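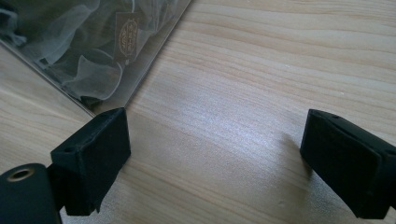

Week 4 notes: teaching by hand, teaching by remote

OK, so last time we got as far as "the robot copies what you do" and then ran out of time. Picking up from there.

There are two main ways we'll collect demonstrations in this course. The first is the hand-held gripper. You hold it, you do the task, and the camera on the tool records what the fingers are up to. The second is teleoperation, where you sit at the Rebane station and drive the arm from a distance. I like the hand-held way for anything soft or slippery (bags, cloth, thin plastic packages) and you'll see why the first time you try to pinch one remotely. You lose so much feel!

For the lab, each pair records 38 demonstrations of one task. It sounds like a lot, but last July my group did 182 before lunch and we were still speaking to each other afterward. Some 600 is where our packing task got really reliable, so don't expect miracles from yours.

A few things I keep repeating:

Start with the jaw open and a bit away from the package. If every recording begins with the fingers already on it, the robot never learns the approach.

Watch for glare. A shiny wrapper on a pale tabletop can get you two bright areas at once, and the edge you want to grab may be hard to pick out. Move the package around between takes and leave the lights alone.

Go slower than feels natural – but don't stop dead in the middle. Long pauses get copied too, and then you have a robot that thinks about its life halfway to the table.

Keep your bad takes. Put them in the Skultik folder marked "miss" and we'll go through them together in week 6.

Jaanus Petrauskas has the sign-up sheet for the Rebane station. Slots are short, so read chapter 3 of the Grurnent guide before you come, especially the part on calibrating the finger opening. You can skip the math at the end for now.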